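Equipment planning: the waste round, 3/3/25

The capital request for a two-armed robot to take over the office waste round goes forward this March. The notes below set out what has been costed, what has not, and what each department must send in before the order is placed. Figures for the machine itself are held back until both quotes are on the same footing.

1. Scope of the request

The request covers one robot, two hands, one charging point and spares. The work is the emptying and relining of small bins in the meeting corners and open office on the Celavden site. Kitchen waste, glass and confidential paper are outside it and stay with the present contract. 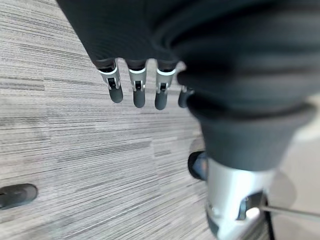

The two suppliers quote hands in different ways. Zurby includes them in the price of the arm. Sotenex lists them as separate lines, with the fabric covering as a consumable. For comparison, the covering has been moved into running costs on both sheets, on an allowance of 6 per year. If your department has its own wear figures from other handling work, please send them, as the suppliers' own are based on rigid parts and clean surfaces.

2. Handling thin film

Liners are the hardest item on the list. Film creases, clings and lets light through, and its shape changes with every grip. Any quote that prices handling by the weight of the load misses this, and the tender now asks for film handling as a named task with its own acceptance test.
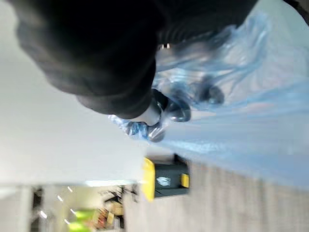
Gripping a translucent blue bag above the carpet.

The acceptance test is set at 100 bag changes, spread over ordinary working hours. A torn liner counts as a failure, and so does a bag left on the floor. The supplier may adjust settings between runs but may not change the hand. Liners will be bought from current stock, and no special grade is to be budgeted.

3. Site and furniture

No building work is included. The robot has to work among the tables, chairs and bins already in use, on carpet, and furniture will not be moved to suit it. Departments should check clear widths between chairs and walls and report any corner where a bin cannot be reached from the front.
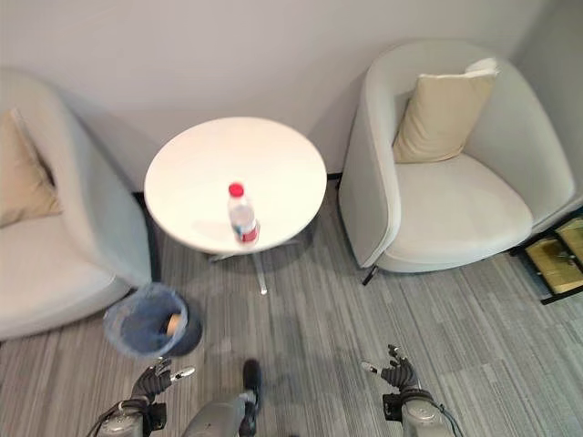 Kozan Works | Facilities and Equipment Planning

Small items left on tables are a separate question. Clearing bottles and cups was priced as an option by both suppliers and has been left out of the first year. It can be added later without new hardware, subject to a software charge which Zurby has put in writing and Sotenex has not.

4. Running costs

Allow 294 hours of supervised running in the first year. Supervision is charged to the department where the robot is working, at the normal internal rate. Electricity is carried centrally. Service visits are capped at 2 per year under either contract, and further visits are charged at day rate plus travel. 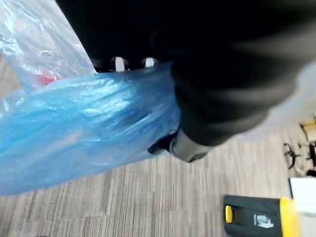 5. Returns needed from departments

Number and size of bins, with liner size.
Preferred hours for the round, and any hours to be avoided.
Floor covering in each area, including places where it changes.
Budget code for supervision.

Returns go to the planning inbox on the usual form. Areas with no return will be left out of the first-year schedule.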